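2 min read

Why do bowls fit inside each other?

I love stacking dishes! Get two bowls the same shape and one slides right down into the other, like a hat on a hat. Grown-ups call that nesting. The sides slope, so the top bowl always has room to sink in.
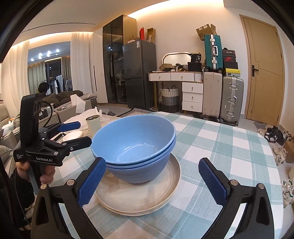 Plates stack too, but they're flatter, so I put them at the bottom. Three beige plates make a good wide base, and the two blue bowls can sit on top of them. Try it with plastic ones first!

Contact Biststead | © Biststead | Back to top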